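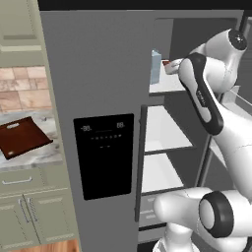

Pulo Basketball Possession Logs

Version 3, released 2026-08-16

Summary

Possession-level records from the Nultcombe Winter League, a semi-professional men's and women's basketball competition. The release covers 324 games. Each row is one possession, with the players on court, the start and end clock, the outcome, and a flag for any substitution made on medical grounds. The logs were keyed by courtside scorers and reconciled afterwards against the official score sheets.

Contents

possessions.csv: one row per possession
games.csv: one row per game, with venue, tip-off time and final score
players.csv: one row per player per season, with position and height in centimetres
absences.csv: one row per missed game
CHANGES.txt: differences from version 2

All files are UTF-8, comma-delimited, with a header row. Empty fields are null. Zero is never used as a placeholder.

Fields in possessions.csv

game_id: joins to games.csv
period: 1 to 4, with overtime numbered from 5
clock_start, clock_end: seconds remaining in the period
offence_team, defence_team: three-letter codes
lineup_off, lineup_def: five player_id values separated by semicolons, sorted ascending
outcome: made2, made3, foul, turnover, missed, end_period
points: points scored on the possession, including free throws
med_sub: 1 if a player left for a medical reason before the next possession, otherwise 0

An offensive rebound continues the possession. It does not open a new row. Technical free throws are attached to the possession in progress, or to the next one if the ball was dead between possessions. This differs from the convention in version 1, where they had their own rows, and is the usual cause of mismatched totals when old scripts are run on new files.

Absences

absences.csv separates injury, illness, suspension, rest and personal leave. The category is the one the club lodged with the league before tip-off. Clubs apply "rest" unevenly. Two clubs never used it, and their precautionary absences are recorded as injury with body_part left null. Do not compare injury rates between clubs without allowing for this.

A player who starts a game and leaves early has no row in absences.csv for that game. Use med_sub in possessions.csv.

Collection

Scorers worked in pairs, one calling and one keying. Games at the Tosetby courts were keyed on the Osman scoring client. All other venues used paper sheets that were entered within the week. Paper games have clock values rounded to the nearest five seconds, and the column clock_source in games.csv distinguishes the two.

Reconciliation compared summed points per team per period with the signed score sheet. Discrepancies were resolved from game video where video was held. In 19 games there was no video and the discrepancy stands; these have reconciled = 0 and should be dropped from any analysis that depends on exact scoring.

Known problems

Lineups are unreliable in the final minute of close games, when substitutions come faster than they can be keyed. Possessions with fewer than five identifiable players on either side carry null in the relevant lineup field.

The women's competition has no height data for its first season.

A clock fault at Tosetby in June affected 23 games. Period lengths in those games run long by up to 12 seconds. Values have been left as recorded.

Player identifiers changed between versions 2 and 3. There is no mapping file.

Suggested use

Lineup efficiency, pace, and fatigue modelling at team level. Individual plus-minus estimates are poorly behaved below 400 possessions per player and should be regularized or pooled.

The data are not suitable for medical research or for setting betting markets. No diagnosis is included beyond body_part.

Privacy

Names and birthdates have been removed. Height, position and team together will identify many players to anyone familiar with the league. Users agree not to publish identified absence records.

Licence

Free for non-commercial use with attribution to Pulo. Redistribution of modified files must state the modification and keep the version number of the source.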